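Section 3: Laying out the breakfast table

I wrote this part for anyone who bought the Isedeo play-food set and then stood there with a bag of little buns wondering where it all goes. My niece Nikola and I have laid it out more times than I can tell you, and this is the order that works for us!

Before you start

Clear a plain table. White is nice, as the food shows up so well on it (I tried a flowered tablecloth once and kept losing the small pieces). Wipe it down and let it dry.

1. Put the plate down first. Ours is the dark gray one with the raised rim, and I like it near the middle of the back edge – everything else gets placed by looking at where the plate is.

2. Lay the little off-white block to the right of the plate. Nikola says it's tofu, I say it's a sponge, and the booklet is no help at all. Flat side down, either way.

3. Now do the front row. Wooden cube at the far left, then the cream-colored bun, then the red milk carton with the grinning boy facing you, and the pale blue cup to the right of that. Leave gaps so small hands can get in between.
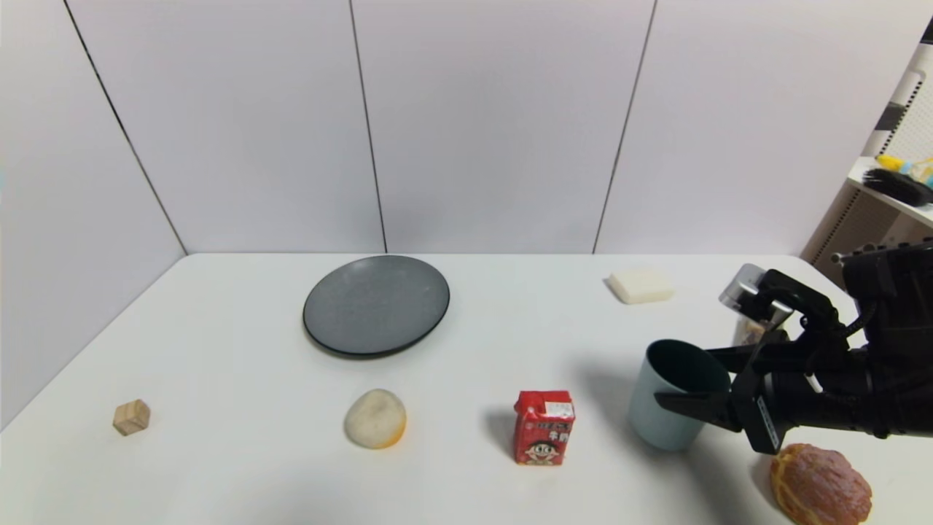
The pineapple bun goes down at the front right corner, and please be gentle with it. I dropped one in June and spent a whole evening gluing the topping back on.

Note: Stand the cup with its mouth up. If you're playing the pouring game from page 47, you'll want it that way from the start.

Caution: The cube is small. Keep it away from babies and from dogs (Dorota's dog has had two).

4. Check your spacing before anyone sits down. Crouch until your eyes are just over the tabletop and look across from the cube toward the plate. You want bare table between the cube and the bun, with the plate well back behind them. If the cube sits at a bit of an angle, leave it – I stopped fussing over that long ago.
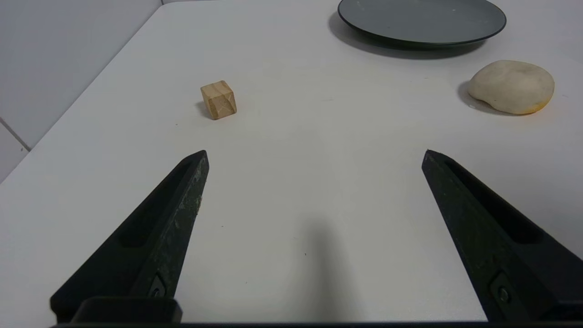
5. Call everybody over and let the youngest pick the first thing for the plate. In our house it's nearly always a bun. Once the plate is full, slide it to the front and start the serving game on page 83.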